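Does a Watched Pot Really Never Boil?

Grown-ups love this one. You're hungry, you keep peeking at the pasta water, and somebody tells you a watched pot never boils. Should you believe it?

Let's be suspicious. Water has no eyes and no feelings. It can't tell if you're staring at it or reading a comic in the next room. What matters is how much heat goes in and how much leaks out.

So why does the wait feel so long? Your brain is a pretty bad clock. When you do nothing except wait, you pay attention to every minute, and each one seems to stretch.

There is one sneaky way the saying could be a little bit true. If you keep lifting the lid to look, hot steam escapes and takes heat with it. Then the water may need longer. But blame the lifting for that. Looking is innocent. 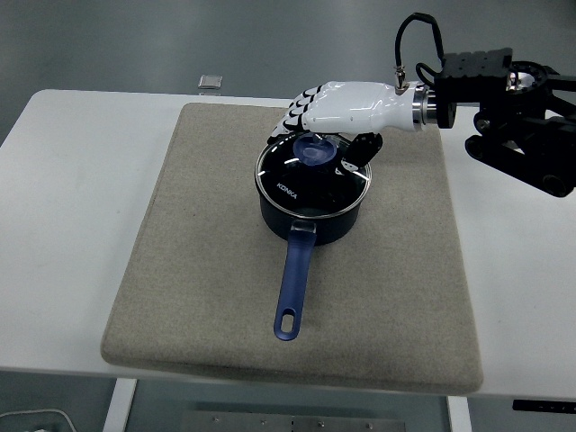

A glass lid on a saucepan.

Now for another kitchen claim: salt makes water boil faster. People say this as if it's a fact. Ask them how they know! Salt makes the boiling temperature go up a tiny bit, and a pinch in a big pot hardly changes anything. The salt is there for flavor.

And what about "water always boils at 212 degrees Fahrenheit"? Watch out for the word "always." That number works near sea level. Up on a high mountain the air pushes down less, and water boils at a lower temperature.

Don't take our word for any of this. Ask an adult to help you test it. Put 800 milliliters of cold tap water in a pot, put the lid on, and have the adult time it until it boils. Let the pot cool all the way down, then do it again with fresh cold water and the same burner setting. Stare at it the second time. Keep your face and hands well back, and let the adult handle anything hot.

Did you get two slightly different times? Don't shout "I proved it!" yet. One try each isn't much. Do a few more and see if the difference sticks around.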